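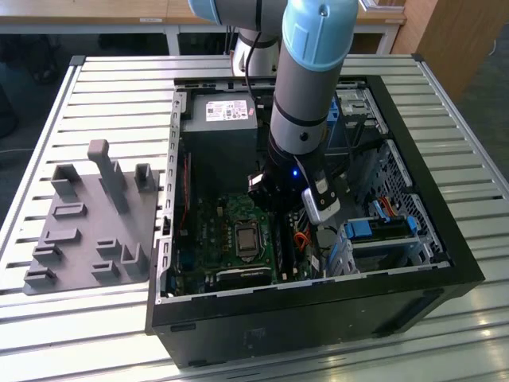
This page was last changed on 11/11/2020.

Search Stodeo Go Search in pages

Ekia (student project)

Ekia is a student robotics project concerned with the assembly of desktop computers by a single robot arm. It is run as a two-term course unit at the Benkirane technical college, where it is open to students in the final two years. The project is named after its first control program, which was written by Siham Erraji and later replaced. The name was kept for the unit as a whole.

Background

The unit grew out of an evening club in which students repaired donated office computers by hand. Nabila Farouk, who taught the electronics classes, proposed that the same machines be used as test objects for the college's robot arm. A computer case presents several different fitting tasks in a small space: parts must be lowered between walls, turned to the right angle and pressed into place without touching nearby wiring. Earlier classes had worked with wooden blocks and pegs, which were considered too forgiving.

Equipment

The arm is mounted on a table of slatted aluminium. It has silver-grey links, light blue joint caps and a black gripper with a small blue LED on its body. The computer case is laid on its side next to the arm, with the open face upwards, so that the motherboard can be reached from above. Drives are carried in blue caddies in the cage at one side of the case.

A grey 3D-printed fixture plate is placed beside the case. It carries a tall post and a number of low holders, some U-shaped and some slotted. The plate was drawn by Wakana Kikuchi and is in its second version. The first had holders of one pattern only, and small parts tended to lean in them, which upset the grasp.

Procedure

A run begins with the parts set out on the plate by a student. The arm takes one part at a time, carries it over the wall of the case and lowers it at a slight angle towards its position. The final movement is made slowly and is stopped if the measured force passes a set limit. Each part has a time limit of 90 seconds — a part not seated by then is recorded as a failure and removed by hand.

Students work in pairs. One operates the arm and the other keeps the log, and the roles are exchanged between runs. Joint positions, gripper opening and the result are stored for every attempt. By the end of the second year the log held 3,038 attempts, including those broken off early.

Ata

Ata is the program used to replay and compare logged attempts. It was written by Thulani Pretorius and Siyabonga Ndlovu as their final piece of work and has been used by every group since. It draws the path of the gripper for two attempts on the same axes and marks the point at which they part. It does not handle cables. Loose wiring inside the case remains the most common cause of a stopped run, and students are told to check it before the arm is enabled.

Assessment

Marks are given for the log, a written report and a demonstration held in December. The demonstration consists of a fixed list of parts in a fixed order. A group may stop and restart once without penalty. The report must deal with at least one failed attempt in detail, with the replay from Ata attached. Speed is not marked.

Later work

A version of the task in which the case is moved slightly between runs has been tried but is not part of the unit. The removal of parts, as opposed to fitting, was set as an optional exercise — few groups have completed it, mainly on account of the catches on the drive caddies.

See also

Stodeo (course archive)
Fixture plate
Force limit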